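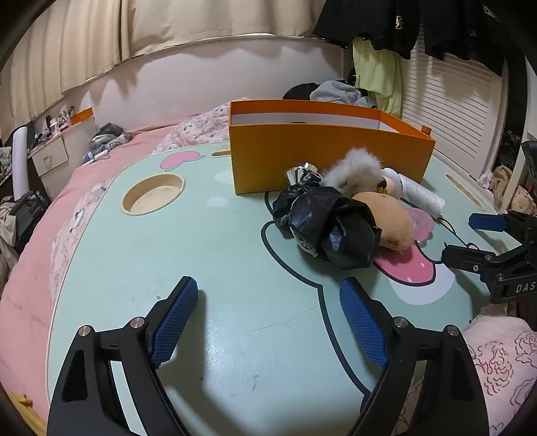
Trastudeck, Abera – 25 May 2022

Equipment planning for hand-held gripper work is the process of setting quantities, spares and costs before a collection project begins. At Trastudeck, the plan drawn up by Clindero covers 31 grippers, issued in pairs, with the odd unit held in reserve. Replacement finger pads form a separate budget line and are ordered in lots of eight. Fukow supplies the pads and screws under a contract that runs to August.

Budgets of this kind are divided into hardware, consumables and site costs. Consumables are the hardest to forecast – pad wear depends on the objects handled. Tabletop sorting with an open box, such as the orange one with a white interior, is entered at the light-duty rate of three pad changes per unit. Work with heavy tools is entered at twice that rate.
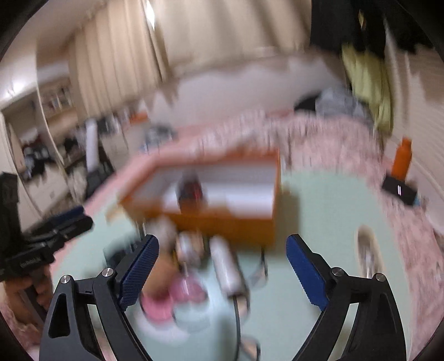 Spare parts are stocked by assembly. A jaw set is listed as two jaws, their serrated blue pads and the four round-headed screws at the joints, and is priced as one item. Handles are ordered singly.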